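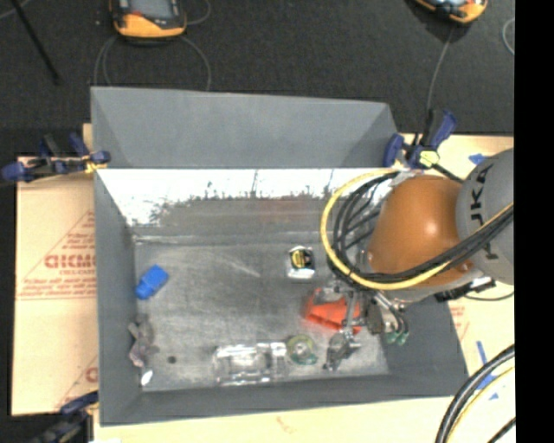
February, late, past eleven at night

I finished the last episode of Drivholm this evening, and I can't go to bed yet, so I'm sitting at the kitchen table with the dregs of the chamomile and my feet on the other chair. What a strange, sad, lovely show that was! I started it because everyone at work was talking about it and I was tired of leaving the lunch table so they wouldn't spoil it for me, and then I stayed for the ferry captain, who I didn't trust one bit until the third season (and by then I would have followed her anywhere).

The finale ran 90 minutes, and I'd braced myself for a lot of speeches. There's one, in the harbor office, and it's short. Mostly people pack up boxes and look out of windows, and the whole business with the missing customs ledger gets settled in a phone call we only hear one side of. I know some folks will be furious about that. I read a long grumpy post on the Serkby board before dinner, which was a dumb thing to do with the episode still ahead of me, and the writer felt cheated of a trial. I didn't miss it. I've seen so many trials on television. I did want more of the brother, though. He gets one scene, he's peeling an orange, and then he's gone for good.

The music was quieter too. They brought back the little accordion tune from the very first episode, played slower, and I cried into the dish towel like a fool.

I keep going back and forth on season 2. It sagged, there's no getting around it, all those weeks at the sawmill, and I nearly quit and went over to Donirov for my crime fix. I'm glad I hung on. When the captain found the mill key in her coat tonight I sat right up, and I want to go back and watch those sawmill episodes with more patience than I gave them the first time.

Things to remember for tomorrow: call about the dentist, take the chicken out of the freezer, and cancel the streaming trial before it renews at 5. I may keep it one more month. They have all of Wei, which my sister has been after me to watch since Thanksgiving, and it's only 3 seasons.

The tea's cold and the heat has clicked off. I'm going up.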